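Why Is White White and Black Black?
Lockyer Young Readers
Oct 24, 2023

If you have ever tried to find a black sock in a dark bedroom, you already know something important about color, which is that you can't see it without light. The sock is still there and so are your toes, but until somebody opens the curtains there is nothing much for your eyes to work with.

So let's begin with light. Sunlight looks plain to us, or perhaps a little yellow late in the day, but it is really a big mixture of colors all traveling together. You have seen them come apart if you have ever seen a rainbow. Raindrops bend each color by a slightly different amount, and the mixture fans out into those lovely stripes.

What happens when light lands on something

Light that hits an object can bounce off, or it can soak in. (It can also go straight through, as it does with a window, but we'll leave windows for another day.) A ripe tomato soaks up most of the colors and bounces mostly red back at you, so you see red. A leaf sends back more green than anything else.
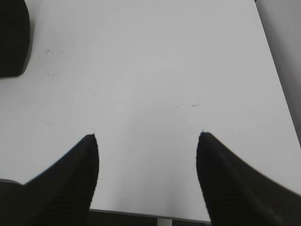
White things are the generous ones. Fresh snow, a clean plate, a page in your notebook — they send back nearly all the colors in the mixture, and when all those colors reach your eye together, you see white. Black things keep most of the light for themselves. Very little comes back, and your brain calls that very little "black."

Is anything perfectly black, then? Not in your closet, I'm afraid. Even the darkest coat sends back a tiny bit of light, and that is how you can still see its folds and pockets.

Why white isn't always white

Now look at a white wall near you, if you have one handy. Look slowly. Is it the same white all over? The part by the window is probably brighter, and the corner may look gray, or even a little blue. It is the same paint! There is less light getting into the corner, so there is less of it to bounce back out. 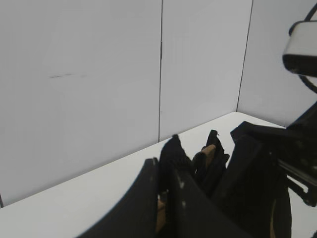
Painters know all about this. When they paint a snowy hill in March, they reach for blue and gray and sometimes a dab of pink, and hardly use pure white at all. Your brain is very good at tidying up, you see, and it tells you "white wall" before you have had a chance to notice the grays.

Where the light goes

You may be wondering what happens to the light that soaks into a black thing. It can't just vanish, and it doesn't. It turns into heat. This is why a black car seat feels so hot on a sunny afternoon, and why people in many sunny towns paint their houses white to keep the rooms cooler.

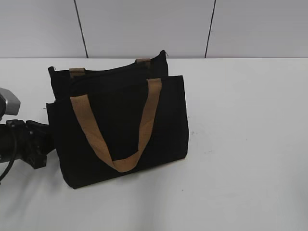
Cloth is good at catching light for another reason too. A piece of fabric may look flat from across the room, but up close it is all little threads going over and under each other, with tiny gaps between them. Light wanders into the gaps, bumps about, and has trouble getting out again. Shiny black shoes are smoother, so they give you a bright glint where the light bounces off all in one direction. 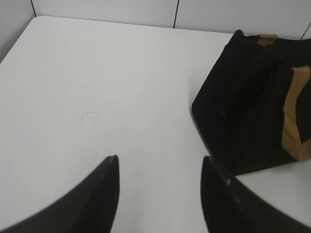

Try it yourself

You will need 2 ice cubes of the same size, a sheet of white paper, a sheet of black paper and a sunny windowsill.

Put the sheets side by side where the sun reaches both of them, and leave them for 20 minutes. Touch each one with the back of your hand. Can you feel a difference?
Now set one ice cube on each sheet and wait up to 15 minutes, peeking as often as you like.
Write down which cube got smaller first. Then mop up, please, before the puddle finds the carpet.

If it's a cloudy day, save the ice for later and try the wall instead. Draw a square of your white wall, using only a pencil, and shade in every gray you can find.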